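1/ Back from my waterfall trip around Pimarberg and I have to tell you about it. Go in November if you can! The leaves are down, so you see the falls from way up the road.

2/ First stop was Vokine Falls. 227 steps down from the parking lot, wet all the way, and the spray hits you long before the bottom. I stood there grinning like a kid.

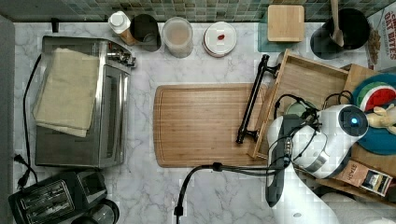
3/ Haruna Falls is the quiet one. It drops in 2 stages with a pool in the middle, and the trail is flat enough for little kids. We had lunch on the rocks -- best sandwich of my life, and it was just cheese.

4/ Then Rindar, the big one. Some 400 feet, straight off the cliff. You feel it in your chest before you see it! 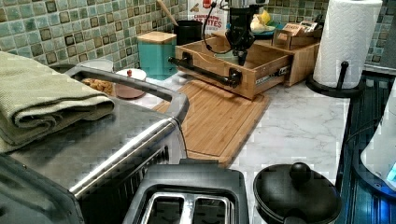
The path goes right behind the water, so bring a real rain jacket and put your phone in a zip bag. My boots are still drying.

5/ Getting around: the 19 bus runs from Pimarberg to Vokine and Haruna. For Rindar you need a car, and the last stretch is gravel. Take it slow.

6/ If you only have one day, do Vokine early in the morning and Rindar after lunch, when the sun gets into the gorge. I saw a full rainbow -- both ends of it! Already planning to go back when it freezes.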